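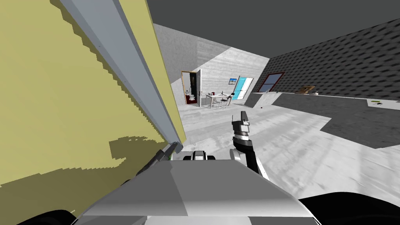
Yellow-green wall panel with light grey trim, computer-rendered view.

Imby Bread Oven Users
Minutes of the summer meeting held on 7 August 2018 in the back room at Stolloritz House

Present: Sandrine Marchal (chair), Kidus Negash (minutes), Floarea Chiriac, Ayman Salameh and a good showing of bakers from both ends of the village.
Apologies: Fuad Alemayehu, who was at his daughter's prizegiving and sent a seeded loaf in his place, for which he was warmly thanked.

1. Welcome and last minutes

Sandrine welcomed everyone and was especially glad to see the newer faces from the Ejigu side of the river, who have been firing the oven on Saturday's old slot since the spring and have brought some very good flatbreads along with them. The minutes of the May meeting were agreed, once it had been put right that Floarea had offered to lend her long peel to the group and had not offered to give it away. Kidus apologised for this and has written to her.

2. The oven itself

Ayman had been inside with a torch (or as far inside as a grown man can get, he said) and reported that the crack on the left of the dome has grown a little longer but no wider. He thinks it is the ordinary sort of crack that an oven gets from being lit too fiercely after a wet spell, and he would like everyone to go back to the slow start we all promised to keep to when the oven was new: a small fire of thin sticks near the mouth, left to tick over for a good hour, and only then pushed back and built up. There was a long and friendly talk about whether an hour is enough. Floarea's grandmother gave hers the whole morning. It was left that an hour is the least, and more is always welcome.

The door is warping again. Prarkico have quoted for a new one with a proper handle, and people liked the drawing but felt the price was steep for a door. Ayman will ask whether they would reface the old one.

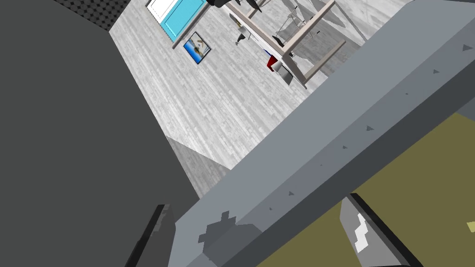 He will also ask them how long the work would take, as we would not want to be without a door in the run-up to the harvest bake. Until then, please lift the door into place and don't kick it, however full your hands are.

3. Firewood

We have burned more than we expected, which everyone agreed was a happy sort of problem. The stack by the wall is down to the last row and what is left is mostly bark and odds and ends. Sandrine has found a load of seasoned ash and will have it dropped at the gate. It was asked again, very nicely, that people bring no painted wood, no pallets and no conifer, and that whoever takes the last of the kindling splits some more before going home.

4. Money

Kidus read out the figures. We hold almost 3,000 pounds, with the insurance still to come out. The charge for a firing stays at 7 pounds. Floarea wondered whether families sharing a firing might pay it between them, and this was agreed without any fuss, as most of them have been doing it anyway.

5. Harvest bake

Last year 37 loaves went in over the afternoon and the final batch came out rather pale, the oven having lost its heat by then. Floarea proposed doing the big tins first and leaving the rolls and the fruit buns for the falling heat, with a short refiring in between if needed. Ayman is happy to look after the fire and Fuad has offered (by note, tucked in with the loaf) to mix the dough the evening before if someone can lend him a second trough. Sandrine has one in her shed and will scrub it out.

There was a kind word for the soup, which will be made again. Bring your own bowl.

6. Questions from the floor 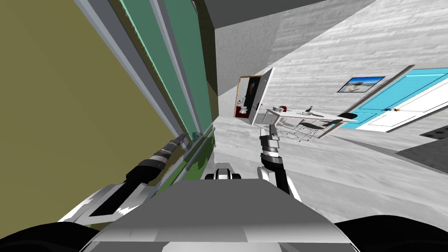 Can we book the oven for a weekday evening once the nights draw in?
Evening firings are welcome all through the autumn, as long as the fire is raked out before you leave and the ash bin lid is on. Put your name in the book in the porch as usual.

A further query about rye was taken up with such enthusiasm that it has been put down as a subject for the next meeting. Floarea will bring her starter, and anyone who would like a spoonful should come with a clean jar.

7. Any other business

The thermometer has gone missing from its hook. If it went home in your basket by accident, please slip it back and no more will be said.

Item 2 was briefly returned to, as Ayman had forgotten to mention the swallows nesting under the porch roof. They seem quite untroubled by the smoke, but he asks that the nearer bench be left free until the young have flown.

Sandrine thanked everyone for coming and the meeting closed with tea and Fuad's loaf. The date of the next meeting will be pinned up in the porch.

K. Negash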